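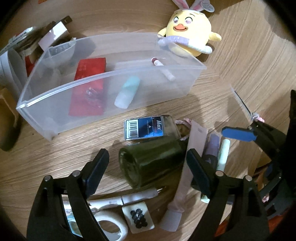

Equipment Planning Coordinator, Zunwood

Zunwood is hiring a coordinator to plan and track equipment purchases for its manipulation data group. The group records people sorting and picking up small household and craft items with hand-held grippers. In July we plan to go from 11 stations to 30, and the budget for that has to be built line by line.

You will:
- get quotes for grippers, spare fingers, tables and storage bins
- keep the parts list current (201 lines at present)
- plan replacement of worn finger pads and pivot pins
- buy table items such as pens, tubes, scissors and bottles, and restock them
- compare leasing and purchase for the two arms at the Gornar site

You may approve orders of up to $2,367. Anything larger goes to Snædís Briem, who runs operations.

We need someone with purchasing or lab management experience who is good with spreadsheets. Robotics knowledge helps but is not required. The job is full time and on site at Gornar, with occasional trips to our supplier, Nilen.

Send a resume and a short letter to Snædís Briem by November 26, 2023. Please include one equipment budget you have prepared, with prices removed if necessary.

This site uses cookies to remember your settings. Accept | Manage preferences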